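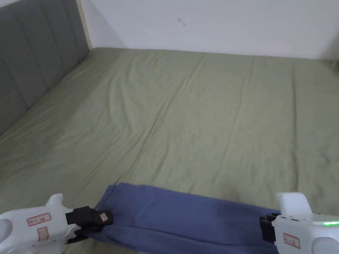 The two grippers holding either end of the blue cloth. The labels are handwritten.

The first pair took nearly 4 months. The second took 13 days, and the builder says most of that was waiting for paint to cure.

The work began in November in a shared workshop in Prirby, on a bench next to the drill press, and moved home when the workshop cut its evening hours. The project goes by the name Dodetti. It is a pair of hand-held grippers, made to be carried by a person, that record how the hands move while they do an ordinary job. The recordings are meant to teach a pair of arms, still unbuilt, to do the same job later.

"I started with the arms," the builder says. "That was the wrong end. I had one elbow joint and no idea what I wanted it to do. Somebody at the workshop told me to go collect the motions first, so I put the elbow in a box and it's still there."

Folding cloth was picked early. The builder had tried stacking cups and got bored with it, and wanted something that would be hard in a useful way. A cloth changes shape each time it is touched, and two hands have to agree on how far apart they are.

"With a cup you can be a little off and you still have a cup. With cloth, if the left hand is late, you've pulled a corner out and the whole fold is crooked. I redo a lot of them."

The bed is used because it is the largest flat place in the apartment. A table was tried for a few evenings. It was too high, and the builder's shoulders gave out before the batteries did.

The jaws have been through 3 versions. The first were bare plastic and slid off the fabric. The second had foam glued on, which grabbed well and then tore. The current ones are black and close on a corner without much squeezing. The builder is not fully happy with them on thin material.

"A thick cloth, fine. A single layer of thin cotton lying flat is a pain. You have to push a little wrinkle up and catch that. I do it without thinking now, so I guess the recordings have it too."

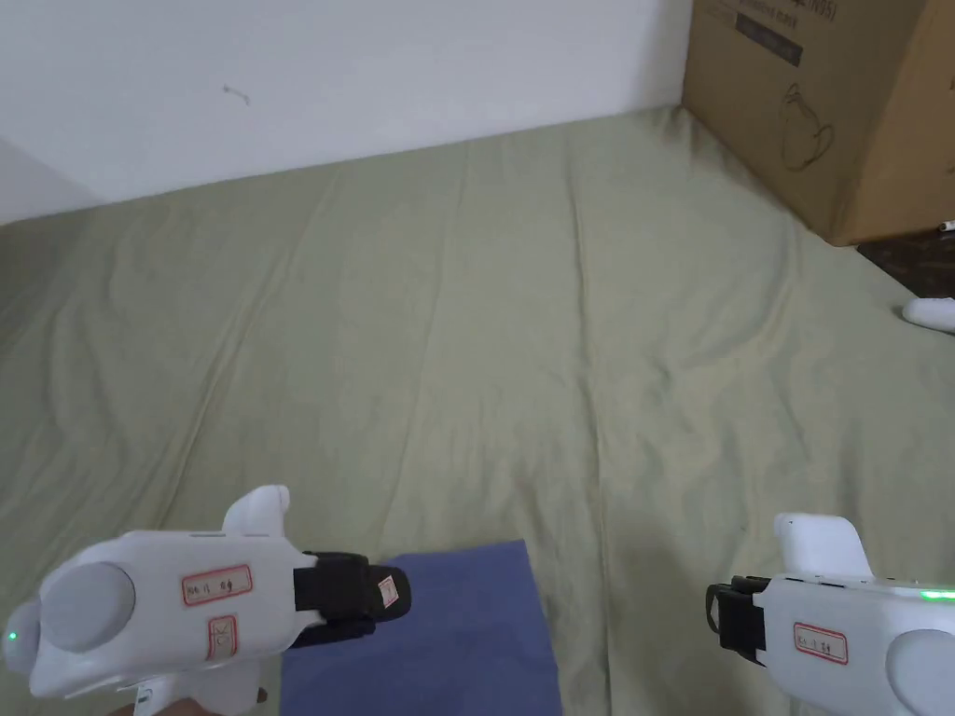

Both jaws point in toward the middle, over the blue cloth. Each gripper carries its own red-bordered label.

The labels came after a mix-up over the winter. Left and right were swapped for a full evening of recording, and the files had to be thrown out. Everything that can be swapped now gets a sticker before it leaves the bench.

There are 600 folds saved so far. The builder keeps them on one drive with a copy on a second, and logs each session in a notebook: which cloth, which pair of grippers, anything that went wrong. The bad ones stay in the notebook even when the file is deleted.

Parts came from several places. The small hardware was ordered from Sulport, a surplus dealer. The workshop printer made the early shells, and the builder sanded and painted the later ones at home with a window open.

"The paint doesn't do anything. I just got tired of looking at layer lines."

The control board for the arms will be a Kaushik, bought used. It has been powered up once. The builder wants a larger set of folds before going any further with it, and would like to add towels, which are heavier and hang differently.

Asked what advice there is for someone starting the same thing at home, the builder thinks about it for a while. "Make the handles fit your hand before anything else. Mine were too fat for months and I kept working on the software."

April 2020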